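Home Music Opinion Festivals Contact

Small Stages Should Stay Small

Every March I read the same wish in the comments: Godoy must grow. I do not agree with it. Last year I paid 30 dollars and stood so near to the stage that I could hear the drummer of Jelon counting before each song. In a field for big crowds I would hear only the speakers.

People say that more tickets bring better bands. Maybe this is true for the poster. But Pornar played for 78 people in the side tent, and it was the best set I have heard in years.
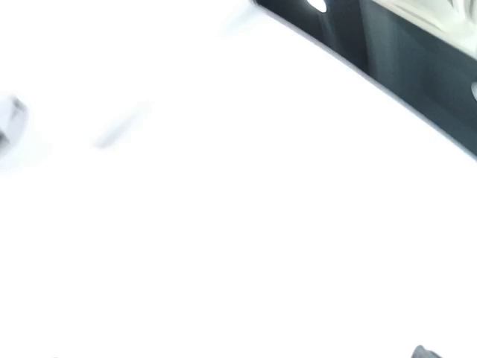
I also think about the bands that are just starting. Brilo got 20 minutes in the afternoon, and the audience really listened to them. A larger festival would give these minutes to a sponsor. I would gladly pay more for my ticket to keep it as it is.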